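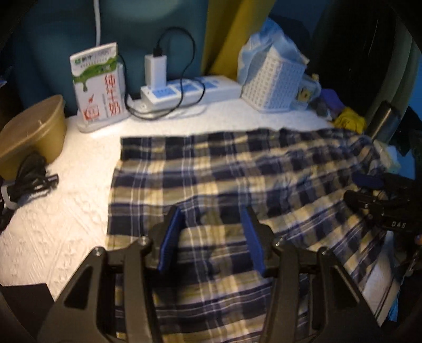 From: Katherine Muñoz
To: Altum hand gripper list
March, 9:40 pm

Hi all,

Mercedes, your message landed at exactly the right time, because I have spent most of this week on the same thing with our gripper here at Climcombe and I'm so pleased with how it's behaving now!

Mercedes Ospina wrote:

> We're still fighting the finger pads at Kelmendi. The left one
> leans in a little when the fingers are open and I can't decide
> if that matters. Folding towels is fine, but thin shirts slide
> out on the second lift. I've cleaned the pads with everything
> in the cupboard. Is it time for new ones, or am I missing
> something in the setup? Also, what do people do about the
> screws on the finger frames? Mine work loose.

First, the lean. Ours does it too, and I ignored it for ages. Take the pad off and look at the seat behind it before you order anything. I found a line of lint packed along the bottom edge (flannel, by the color of it), and once that was out the pad sat noticeably flatter. A wooden toothpick is great for this. Please don't use a blade, I nicked one of ours that way and the nick caught on every knit we own.

For cleaning, go gentle. Warm water, one drop of dish soap, then let the pads air dry for 15 minutes before you close the fingers on anything. Alcohol gave us lovely grip for an afternoon and then the rubber went shiny - which sounds a lot like your shirts.

Now the screws, my favorite part. Snug them with the fingers fully open, going back and forth between the 2 sides a little at a time. If you do one whole side first, the frame pulls over and you get a lean that has nothing to do with the pad. I put a paint pen mark across each head and the frame next to it, so a quick look before a session tells me if one has turned.

Then zero the opening again. I skipped this once and lost a whole set of blanket folds, because the log had the fingers closed when they weren't. Since redoing it we've run 81 folds on woven cotton and almost all the first lifts were clean. Bunched cloth is still harder than flat cloth, and I'd love to hear how others come in on a mound. From the side? Straight down?

If cleaning doesn't bring yours back, the softer Bunier pads fit the same seat. You'll want to zero again after the swap.

Do write back with what you find behind that left pad, I'm dying to know!

Katherine

2 replies | Share
Contact the list owner | Back to top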